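Rerunthorpe Newsletter
04/06/2018
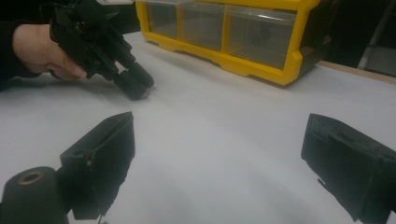 Museck season three starts this month

The group finished the second season of Museck in March, and the vote on what to watch next was close. Prarico had a good showing, but Museck won by six votes, so we are going straight on to season three.

For anyone who joined recently, Museck is the cartoon about the kids who live above the ferry terminal. Season three is the one where the writers split most half hours into two short stories. Some members like the faster pace. Others miss the longer episodes from the first year, where a plot about a lost library card could fill the whole running time.

We will watch three episodes a week, in production order. The broadcast order put the snow day episode before the one where Ragab moves into the building, which makes his lines in the snow scenes confusing. The DVD set uses the broadcast order too, so check the list on the site before you press play.

Ruben Verhoeven is writing the reviews again. His season two write-ups ran long, and a few readers asked for something shorter, so each review will now stay under 2,000 words. The first one is done and comes in at 1,930. It covers "The Night Ferry" and "Grandpa's Radio." He liked the first and thought the second repeated a joke from the pilot too many times. Ragab gets his own review later in the month, when we reach the episode about his piano lessons.

Please keep spoilers in the marked thread. Several people are seeing the show for the first time, and the season finale was given away twice during the last rewatch.

Corrections

The last issue said the ferry captain was recast after season one. The same actor played him through the end of season two. The change comes with the first episode of season three, and you can hear it in his opening line.

We also listed the wrong episode as the first appearance of the rooftop garden. It shows up in the background of the kite episode, well before anyone talks about it.

Prarico will be on the ballot again when season three is finished. Send other nominations to the usual address.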